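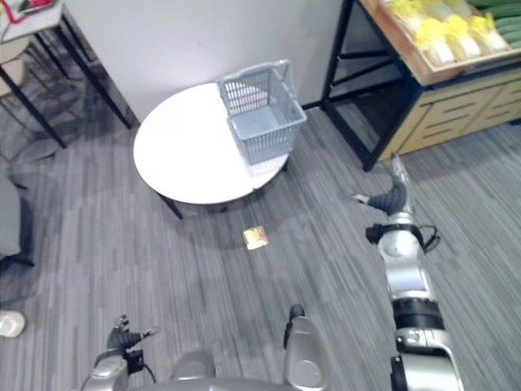 September, shop corner, started 9.40

Setting up the pretend greengrocer's for the Dreltorlow shopping list sessions. Yvette McKinnon wants it to feel like a shop you'd pop into on the way home, so crates and trays out, no labels yet. Basket lives on the round table between goes. Put it back there!! Gaétan moved it twice.

Stand height: top tray fine standing up, bit of a stretch sitting. Dropping it 9 cm if the bolts allow. Have asked Flerkau for longer ones, no anwser yet.

Sweet potatoes in their own crate, on their own. Were in with the onions last time and people just grabbed whatever was on top.

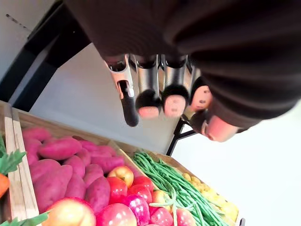

and the crate next to it can take whatever we have least of that week. Fresh stuff keeps longer than I thought out of the fridge, but the yellow-wrapped things need checking every morning. Receipt for the lot was 65, Vergara account, page 153 of the red book.

Basket notes. Holes in the sides fine for big veg. Anything thin pokes through, so thin things go in last, lying flat. Handle left up, quicker to grab.

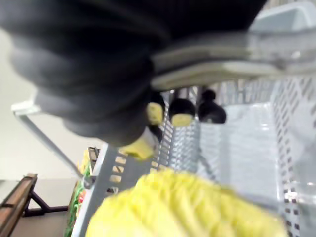 Basket side, slots close up.

Still want a second basket the same size. Plulotik do them in packs of 6, too many, ask Yvette if upstairs would split teh cost.

Floor: carpet shows every bit of onion skin. Sweep before lunch and again before locking up.

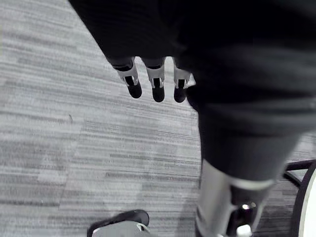
To do
Bolts, chase Flerkau
Price labels, big print
Second basket
Move round table nearer the drawers, try it and see
Gaétan to write out shopping lists, short ones first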